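Support ticket: Brasex Bite pump and filter, pressure climbs and flow drops
Status: Resolved
Opened: 5/30/19
Product: Brasex Bite cartridge filter with Stesto variable speed pump

Reported problem

Filter was fitted in February when the pool was still covered. Since taking the cover off, the pressure gauge goes from its normal reading into the red after 24 hours of running. The return jets go weak at the same time. I have hosed the cartridge three times and it is the same again by the next day. The water is slightly cloudy but not green. The pump speed is set to 3,000 rpm. No leaks that I can find at the lid or the unions.

Support reply 1

Please check the following and write back with what you find.

Gauge: with the pump off, the needle should sit at zero. If it doesn't, replace the gauge before going any further.
Air: open the bleed valve on top of the filter with the pump running and leave it open until you get a steady stream of water.
Baskets: empty the skimmer basket and the pump basket.
Cartridge: tell us whether it is the original or a replacement, and the part name on the end cap.

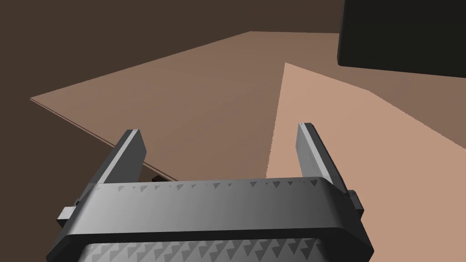 Customer reply

Gauge reads zero with the pump off. Bled the air, got a few seconds of spitting and then water. Skimmer basket had a handful of leaves in it, pump basket was clean. The cartridge is a Prororero replacement that I bought with the filter second-hand. The end cap is worn and I can't read the part name. Pleats feel stiff and a bit greasy even after hosing.

Support reply 2

Greasy pleats usually mean body oils and sun cream have built up in the fabric. Hosing won't shift that. Soak the cartridge overnight in filter cleaner made up as it says on the bottle, then rinse from top to bottom with the hose held at an angle. Don't use a pressure washer. Don't use acid before the oils are out, as it can set them in the fabric.

While the cartridge is soaking, check that the O-ring on the lid isn't flattened, and wipe the groove clean before it goes back.

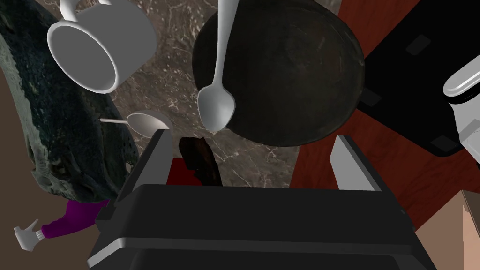
Two-finger gripper, open, with a marble countertop behind.

Please also turn the pump down. For normal daily filtering the Bite does not need 3,000 rpm, and a lower speed for longer will clear the cloudiness better.

Customer reply

Soaked overnight. The bucket was brown by the morning. Rinsed it twice and put it back with a new O-ring. Pressure started lower than I have seen it before. After a day it had gone up slightly, still well short of the red. Jets are strong again. When rinsing I found one pleat with a split some 3 inches long near the bottom. Is it safe to carry on with this one?

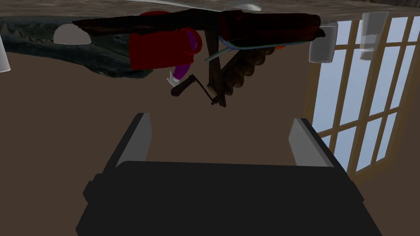
Support reply 3

You can run it for a few days, but fine dirt will go through the split and back to the pool, so you may not get rid of the cloudiness until it is changed. Measure the length without the end caps, the outside diameter, and the hole at each end, and send us the figures. We will match it from those.

Customer reply

Measurements sent by the web form. New cartridge arrived and fitted. Pressure steady, water clear. Pump now at the lower speed. Happy for this to be closed.

Closing note

Cause: oil build-up in an old cartridge, plus a split pleat. Cleaned, then replaced. Customer advised to write down the clean starting pressure, to hose the new cartridge when the gauge rises well above it, and to soak it every 90 days in the swimming season. No fault found with pump or filter body.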